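Features > Work and Trade > Interviews

The box comes first: an afternoon with packing instructor Marwan Matar
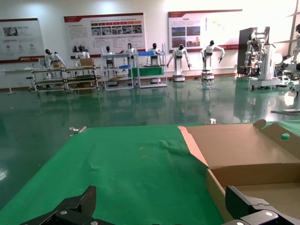

Marwan Matar has been teaching people to pack boxes for long enough that he no longer finds it odd to be asked what there is to teach. He started on the night shift at Busow, a mail-order housewares firm, moved up to running a packing line, and now trains staff for smaller companies that ship their own goods. We met at two in the afternoon, between classes.

"Most of what I do is tables," he said. "People call me because too many things are arriving broken, and they want me to talk about tape. I look at the table first."

He likes a cloth on a packing table. A bare top lets a box slide when you push the flaps down, and it scratches anything with a finish on it. The color matters less to him than some clients expect, though he prefers a strong one. "Green is fine. Green is good, in fact. A brown box on a brown table, you lose the edge of it by the end of a shift. You want to see where the cardboard stops."

The cloth should be pulled tight and held at the far side, where hands don't go. He has seen it stapled, taped and tucked under. Clamps are his choice, as they come off for washing day. A few wrinkles don't bother him. A fold big enough to tip a glass does.

At Busow the line sent out 3,636 parcels in his busiest week, and he remembers the number from a sheet pinned up by the time clock. He was paid by the hour, but the line was judged by the box. "So everybody opened boxes ahead. You'd have 30 of them standing open behind you, and things fall in. Tape ends, pens. Somebody in Ohio got my lunch receipt."

He now teaches one open box at a time, set to the side of the strong hand, with the near flap folded down and out of the way. The far flap stays up. It keeps filler from going over the back, and if the box has a hand hole it gives you something to hold when you turn it.

"Look inside before you put anything in," he said. "It takes a second. Is the floor flat, are the walls straight. I ask for that every time and people think I'm being fussy."

Then the heaviest item goes in, low and in the middle. Padding goes under it before it goes around it. His test is to close the flaps without tape and give the box a gentle tilt each way. If something moves, it gets opened again.

He spent four years after Busow at Pilletti, which sells ceramic tableware, and says that was where he learned most of it. Plates go on edge, never flat. Cups go in upside down. The firm had been losing up to 75 orders a month to breakage when he arrived. He would not say how far the number dropped, only that they kept him on.

His classes are short. A group from Magyar, a lamp maker, had been in that morning, and a second group from Coltent was due on Tuesday. Each student packs the same set of objects several times over, and then unpacks somebody else's box. He considers the unpacking the more useful half.

"You find out what it's like on the other end," he said. "You're digging through paper for a bulb. You can't get a finger down the side. After that they leave room for a hand."

Does he think the work will be around much longer? He shrugged at that. There were 600 people in the building at Busow when he left, and he hears there are fewer now. The small firms still call. "A lamp is a strange shape," he said. "Every lamp is a different strange shape. Somebody has to stand there and work it out."

He packs for himself badly, he admitted. When he last moved house -- this was in July, in the heat -- he put the kitchen into garbage bags and drove it across town in two trips. One bowl broke. It was from Pilletti.

Contact us | Copyright Features Desk | Back to top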